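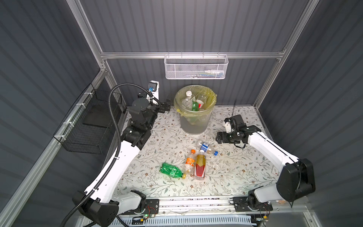

Lemlem Bogale 在二月的碰头会上提出，Flusness 片区的借阅点不该再按原计划一次开齐，应当先把已经开的几处稳住，再谈增加。她的理由是续借和催还的电话都落在同一条线上，下午四点以后基本打不进来。项目组讨论后采纳了这个意见，本期报告的进度和预算都按调整后的安排来写。

## 一、本期进度

Mondport 社区流动图书项目本期在册图书 2,938 册，比申请书里写的目标略多，多出来的部分主要是 Cirillo 书店关门清仓时转来的儿童读物。这批书品相参差，有的书脊开胶，有的缺封面，修补完才陆续上架，编目因此比原定时间晚了三周。

借阅点目前开了 4 处：

- Mondport 老码头活动室
- Flusness 小学东门旁的值班室
- Flusness 卫生站候诊区
- Romik 街道洗衣房二楼

老码头活动室借阅量最大，周转也最快，架上常常只剩成人类的旧书。卫生站候诊区的情况和预想不同，来的人多半只在候诊时翻看，很少登记带走。我们原来只统计借出，候诊区的使用情况在数字里几乎看不出来。下期起，这一处改为另外记录翻阅后未归位的书，由值班人员下班前登一次。

洗衣房二楼开得最晚，楼梯窄，搬书费事。房东同意把使用期延到夏天，但要求晚上八点前清场，原先设想的夜间时段只好取消。

## 二、读者登记

新办借书证 200 张，其中多数是带孩子的家庭。登记表本期改过一次，去掉了工作单位一栏，加了常用语言一栏。从填写情况看，希望借到双语读物的家庭比申请时估计的要多，而现有藏书里双语的只占很小一部分，集中在低龄绘本，适合小学高年级的几乎没有。

逾期未还的书，先由借阅点电话提醒一次，再发短信。短信发出后归还的情况明显好于电话。原计划的逾期罚款没有执行，几处借阅点都反映收零钱麻烦，还容易引起争执。请贵方确认是否可以正式取消这一条。

## 三、经费使用

本期支出集中在三块：修补材料、书架和运输。修补材料比预算低，因为胶和书膜是一次批量买的。书架基本持平。运输超支，原因是 Romik 那边的货车停驶了一段时间，期间改用零散包车，单次价格高出不少。货车恢复以后费用已回到正常水平，超出部分拟从修补材料的结余里抵，不另行申请追加。

采购双语读物的款项本期没有动用。原来联系的供应商给出的书单与需求不符，重复的多，适龄的少，已退回请其重列。若下月仍无合适书单，打算换一家询价。

## 四、存在的问题

电话线路的问题已在开头提到。目前的办法是把续借改为在借阅点当面办理，或者发短信写明证号，电话只留给咨询。试行时间还短，效果要到下期才能说清楚。

编目软件不支持两种文字的书名同时检索，读者查双语书时常常查不到。现在靠在备注栏里手工补录，费时，也容易漏。软件方答复说下一版会改，没有给出日期。

小学值班室在放假期间不开门，假期里这一处等于停摆。校方愿意讨论借用传达室，但要先解决钥匙交接和消防登记。

## 五、下期安排

1. 不新增借阅点，原定的第五处推迟到秋季再议。
2. 完成剩余转赠图书的修补和编目。
3. 选购首批双语读物，优先小学高年级。
4. 老码头活动室增加一次周中补书。
5. 与校方谈定假期开放办法。
6. 组织一次读者座谈，规模控制在 30 人以内，地点暂定老码头活动室。

支出明细和借阅登记汇总随本报告另附。取消逾期罚款和以结余抵运输超支两项，盼能在下期拨款前答复。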